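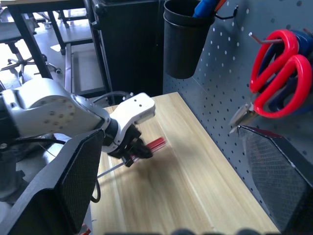
Dultley, June

Minutes of the meeting of the Treltance Chamber Orchestra

The meeting was opened at 7.30 in the evening. Present were 13 members. The minutes of the last meeting were accepted with one correction: the rent for the hall is 602, not 620.

Autumn concert
The programme will begin with the Flamen suite for strings. The second half stays open until the cellos have tried the parts. Two members find the slow movement too difficult for us, and they asked that this is written here.

Piano
The piano in the Varma room must be tuned before the rehearsal on Monday. The secretary will telephone the tuner.

Music stands
It was agreed to buy 10 new stands. The old ones can be taken home by members.

Tickets
Members may reserve up to 20 seats together.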